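Werkbridge household and shop-floor program
Progress report for the March review
Prepared by Aigars Raudsepp

Short answer for those reading between meetings: no, the machines can't do the chores yet. They can do parts of some chores, in the order we taught them, provided the chore agrees to cooperate. The longer answer follows, along with what we spent your money on and what we would like to do with the rest of it.

Where we stood at the last review

You will remember that the original proposal promised a "general tidying capability." I wrote that phrase and I have had time to regret it. At the last review we agreed to narrow the work to two settings, a kitchen table after a meal and the parts counter at Divska, and to report on each in terms a shopkeeper would accept. A shopkeeper does not care about the success rate on the third sub-step. A shopkeeper wants to know whether the counter is clear and whether anything is broken.

What we did this period

Most of the effort went into demonstrations. The policy learns from people doing the task with hand-held grippers, and it needs many more examples than any person would need, including a small child or a moderately interested dog. We now hold 2,353 accepted demonstrations. Another 303 were thrown out, mostly for lost tracking, and a good share of those were down to one habit: people turn their wrists inward when they concentrate, and the markers go with them. We changed the instructions twice. The wrists have not read either version.

The demonstrations cover picking up, handing over from one side to the other, setting down, and the family of jobs we file under "two hands on one thing." This last group is where the time went. Picking up an object with one gripper is close to solved on our bench. Holding it with two, without one side winning, is a different trade.

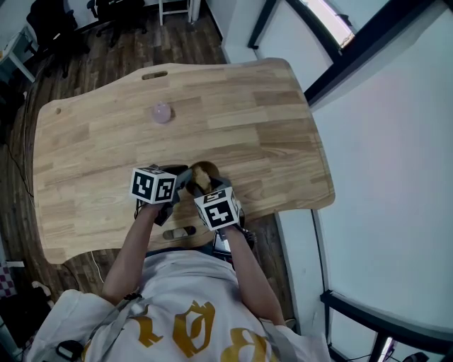 The trouble is force. A person with a gripper in each hand feels through the handles when the object starts to give, and eases off without thinking about it. The recording keeps where the grippers went and how far they closed. It does not keep the easing off, except as a tiny change in the opening that the model is free to ignore, and mostly does. On the robot this shows up as confidence. It takes hold from both sides as if closing a suitcase. Stiff plastic survives this. Food does not, and I have asked that the bread budget be listed as a separate line so that it stops being queried under catering.

Kitchen table

The robot clears plastic cups and plates from a table into a tub when they are placed apart from one another. When they are stacked it lifts the stack, which is correct, or the top item, which is also correct, or it hovers between these two views until somebody presses stop. It wipes a flat surface well. It wipes around objects poorly, and it regards a crumb it has already passed as the next shift's problem.

Speed remains embarrassing. A table that takes me under a minute takes the robot most of a coffee break, and I am not a fast man with a table. I would rather report this plainly now than have a visitor with a watch report it for me.

Parts counter at Divska

Results here were better, for dull reasons. The bins do not move, the light does not change much, and the parts are the same parts as yesterday. The robot returned boxed items to the right bin reliably enough that the counter staff stopped watching it, which I take as the highest praise available at Divska. It still cannot handle bagged items. A bag of washers is a new shape every time it is put down, and the machine takes this personally.

The staff asked whether it could also answer the phone. It cannot.

What went wrong

The move to the Daher controller cost us more time than planned. The software itself is fine. Our recordings and its clock disagreed by a small, steady amount, so the robot was closing its gripper slightly before arriving. We spent too long blaming the training data, retrained, got the same result, retrained again, and then compared the timestamps. I should have asked for that comparison first. It is now part of the start-up check.

We also lost some sessions to tired arms. Holding two grippers out over a desk is harder than it sounds, and demonstrations made late in a session are visibly sloppier. Sessions are now shorter. The daily count went down and the accepted count went up, so I consider the matter closed, though Bridov has asked to see the figures and will get them.

Does this add up to a machine that does chores?

For a shop floor with fixed bins and boxed goods, I think we are near something a customer could pay for, with a person in the building to rescue it. For a home, we are not near. A home is a place where everything has been put down by someone who was thinking about something else, and our demonstrations, however many we collect, are made by people who were thinking about the demonstration.

Next period

We ask to keep the present team and to shift effort as follows. At Divska, continue with boxed goods and add one type of bag, the stiff kind. On the bench, collect a further 300 two-handed demonstrations using soft objects only, with a force sensor fitted to at least one gripper. The sensor is within the existing equipment line if we give up the second camera mount, and I am content to give it up.

I propose to drop laundry from the plan altogether. We folded one towel in the autumn. It was a good towel and we have the video, but I would not want anyone to build a forecast on it.

Decisions needed from you: approval to drop laundry, approval of the equipment swap, and a view on whether the next review should include a live run. If it does, please bring boxed goods.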